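5.3 Failure analysis: false success and jammed teeth in gear insertion

The gear task gave us the most trouble of the five assembly tasks. This section describes how the failures came to light, what caused them, and what we changed. The policy is the same one used in Section 4, trained in simulation on wrist camera images and joint readings. The gripper has to bring a gear down onto its shaft so that its teeth mesh with those of the gears already in place, and then let go.

On the first full evaluation we ran 500 episodes with the Tarora simulator and recorded a success rate well above what we had seen in earlier, smaller tests. The result looked too good. Hattori went through the saved wrist images of the episodes marked as successful and found a number of them in which the gear was tilted on its shaft or sat too high. In a few, two gears shared the same space at the edge of their teeth. None of these would count as an assembly on a real bench.

We traced the problem to two separate faults. They have different causes, but each made the other harder to see, and we spent several weeks treating them as one.

The first fault was in the success check. The check compared the position of the gear center with a target position and passed the episode if the distance stayed under a threshold for ten control steps. It did not look at the angle of the gear, and it did not ask whether the fingers had opened. A gear pushed sideways against its neighbors and held there by the gripper could meet the test. The threshold had been carried over from the peg task, where the part is long and a small offset at the top makes a tilt easy to detect. A gear is flat and short, and the same threshold lets a good deal of tilt through.

The second fault was in the contact model. Each gear was represented for collision by a set of convex pieces, one per tooth plus a disk for the body. The automatic decomposition had rounded off the tooth roots, so the collision shape was slightly fatter than the drawn shape in the gaps and slightly thinner at the tips. When the policy lowered the gear with the teeth out of phase, the contact solver found a shallow overlap and pushed the parts apart with a force that depended on the step size. If the gripper force was high enough, the overlap remained and the gear wedged. The policy learned to use this. It squeezed hard, pressed down, and waited for the check to pass.

Figure 6 is from the wrist view used as policy input, which is converted to grayscale before it reaches the network. At this range the fingers take up much of the lower part of the image, and the policy has to judge the fit of the teeth from what is left between and above them.

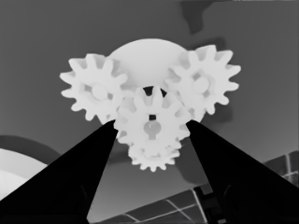 Figure 6. Simulated grayscale wrist view in the gear task. The fingertips are on opposite sides of the central gear.

The pale gears against one another give little contrast in a view of this kind. We believe this contributed to the wedging behavior. A tooth that is out of phase by a small angle changes only a few pixels, while the joint readings and the general outline of the cluster stay nearly the same. Our test for this was simple. We gave the policy the true phase angle of the gear as an extra input and trained it again with everything else unchanged. Wedging became less common but did not stop, which told us that better sight of the teeth would help and that the faults in the simulator had to be fixed in any case.

We made three changes. The success check now requires that the gear axis be parallel to the shaft within a set tolerance, that the lower face be seated, and that the fingers be open and clear of the gear before the count of control steps begins. The collision shapes were rebuilt by hand from the tooth profile, and the step size was halved during contact. We also added a limit on grip force, with the episode ending as a failure when the limit is passed. The last change was suggested by Ditte Hauksdóttir after a related incident on the hardware, described next.

The incident took place at our Grolthorpe site on August 8, 2025, during an early transfer trial with the policy trained before the changes. The arm lowered a gear out of phase and continued to press. The joint torque monitor should have stopped the motion, but its limit had been raised for another task and had not been set back. The arm kept pressing until the operator used the stop button. One fingertip pad was torn and a shaft was bent. No one was hurt. The torque limit is now stored with each task file and is read at startup, and the arm will not move if the value is missing.

After the changes we scored the saved episodes again with the new check. A large share of the earlier successes became failures, and we have withdrawn the first set of numbers. We then retrained the policy from the start and ran a larger evaluation of 2405 episodes, of which 431 failed. All results for the gear task in Section 5.1 come from this second evaluation.

Most of the remaining failures are ordinary misses in which the gear comes down beside the shaft, or drops from the fingers before contact. A smaller group still shows teeth resting on teeth, but the episode now ends at the force limit. We did not find any case of overlapping gears scored as a success in the images we reviewed. The review was done by two of the authors and did not cover every episode, so a few such cases may remain.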